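2019-08-10
12 shares | 0 comments

Lovesard opens planning service for companies which buy their first robot arm

FINSTEAD. Lovesard, a supplier of automation equipment for small workshops and packing rooms, today opens a planning service for companies that want to buy a robot arm and have not done it before. The service has the name Vida. It helps the buyer to prepare a budget and a floor plan, and to try the work in simulation before an order is signed.

The service is offered first to customers in Finstead and Ondholm. Companies in other places can write to us and will be put on a waiting list.

Why we start with planning

In our work with small companies we often see the same difficulty. The company asks for the price of an arm and receives it. Then it makes a budget with this price and a small reserve. After some weeks come the other costs: the gripper, the stand, the electrical work, the training of the staff, and the hours in which the normal work must wait. None of these costs is a surprise for a supplier, but they are often a surprise for the buyer.

With Vida, all these costs are written in one plan from the first day. The plan is divided into costs that are paid once and costs that return every year. Spare parts and service visits belong to the second group. We ask the buyer to fill in some lines alone, for example the wages and the shifts, as we can not know them from outside.

The plan also has a page for the case that the answer is no. If the work changes too often, or if there is not enough floor space, we write this in the plan and the customer can stop there. A customer who stops does not pay any further fee.

What is included

The service is sold in 3 steps, and each step can be ordered alone.

The first step is a budget talk. It is done by telephone or at the customer's address and costs 300 euros. After the talk the customer receives a list of costs and a list of open questions.

The second step is the simulation. Our staff build a model of the place of work on the computer, with an arm, a gripper and the furniture that stands near it. The model is used to check the reach of the arm, the height of the stand, and the distance to shelves and cabinets. We also put different objects in the model, also objects with a difficult shape, so that the buyer can think early about which gripper is necessary. This step costs 900 euros for one place of work.

The third step is the purchase file. It has a drawing of the floor, a written list of requirements which can be sent to any supplier, and a calendar for delivery and training. This step costs 300 euros. The customer is free to buy the equipment from Lovesard or from another company.

All prices are without tax. Travel inside Finstead and Ondholm is included.

Simulation is not the last answer

We want to be clear about the limits. A computer model is good for questions of space and reach. It is less good for questions of grip, for example with soft bags, or with parts that have oil on them. For such goods we recommend a test with real samples, and the purchase file has a line in the budget for it. We advise the buyer not to delete this line when the total looks too high.

The model also does not replace the safety check. This check must be done at the real place, after the arm is installed, and it should have its own date in the calendar.

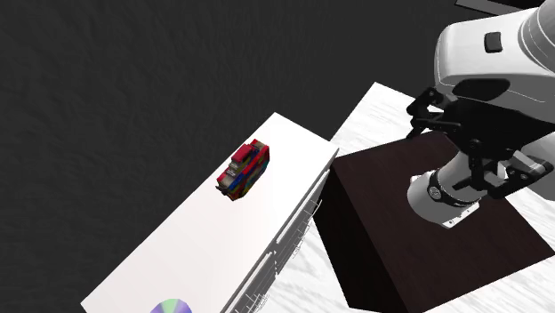
Simulated workplace with a robot arm and an open gripper next to a white cabinet. Rendering: Lovesard

How to order

Orders for the first step are accepted from today. The simulation step can be booked by customers who have finished the budget talk, or who send us their own list of costs in a similar form. For the model we need the measures of the room, the height of tables and cabinets, and a short description of the goods that must be moved. Photographs made with a telephone are good enough.

Companies which asked us for an offer in July and did not yet decide may change their request to the new service. The offer they received stays valid during the planning.

About Lovesard

Lovesard sells and installs robot arms, grippers and stands for small companies. The office and the showroom are in Finstead, and the service team for the region works from Ondholm.

Press contact: Lovesard press office, Finstead. The rendering may be used free of charge in articles about the Vida service if the source is named.

Share this release (12)

Related releases
Lovesard moves service team to Ondholm
New price list for grippers and stands
Showroom in Finstead: changed opening hours in July
Checklist: what to measure before you ask for an offer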